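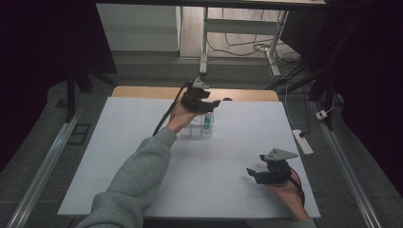
Gukside Help > Home Electrical > Breakers and Circuits

Breaker trips when heater and laminator run together

Asked 2025-04-07

I have a spare room set up for paper crafts in a house in Antwi. All the outlets in the room are on one 15 amp breaker. The space heater is a Plusonell rated at 1660 watts. The laminator is a Catmont rated at 800 watts. Either one runs fine alone. With both on, the breaker trips. The ceiling light stays on when this happens, so I assume it is on a different circuit.

I pulled one outlet to look. The cable behind it is marked 12 gauge, copper. Can I put in a larger breaker, or is the breaker just worn out? The panel is in the garage and has two empty spaces.

Things tried so far: different outlets in the same room, no power strip, heater on the low setting. On low it does not trip, but the room does not get warm.

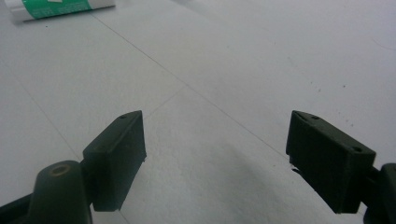 Does it trip as soon as both are switched on, or later?

Later. The last time it took 12 minutes.

Answer 1 (accepted)

The breaker is probably fine. A trip after several minutes is the thermal element responding to a moderate overload. A short circuit would trip the magnetic element at once.

Add the ratings on the two labels and divide by your line voltage, nominally 120. The result is more than 20 amps on a circuit protected at 15. The heater by itself takes most of the capacity. A heater also counts as a continuous load if it runs for three hours or more, and the usual practice is to keep continuous loads to 80 percent of the breaker rating. By that measure yours is already too large for this circuit even with the laminator unplugged.

Changing to a 20 amp breaker is only permitted if every piece of wire on the circuit is 12 gauge. You looked at one box. Additions are often done in thinner wire, and a single thin section means the breaker stays as it is. Even if it all checks out, your combined load is still over the limit of the larger breaker.

What you need is a second circuit for the heater. Two empty spaces in the panel make that straightforward, subject to a load calculation. Check whether your area requires a permit.

Answer 2

Had the same thing. Bought a smaller heater and preheat the room before I laminate anything. The laminator only pulls its full rating while it warms up, then it cycles. Not a real fix, but it cost less than an electrician.
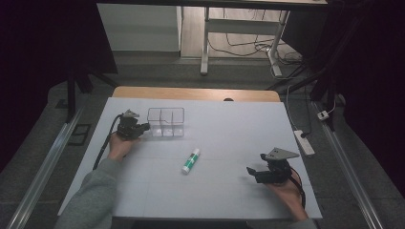 Answer 3

Agree with the first answer on the wire. Also look at the plug and outlet the heater has been using. If the plastic is brown or the blades fit loosely, replace the outlet now and do not wait for the new circuit. The push-in connections on the back are a common failure point under heater loads. Use the screw terminals.

I had mine looked at in July and the trouble was one of those connections.

Comment on Answer 3: The outlet I pulled was wired to the screws. I will check the others.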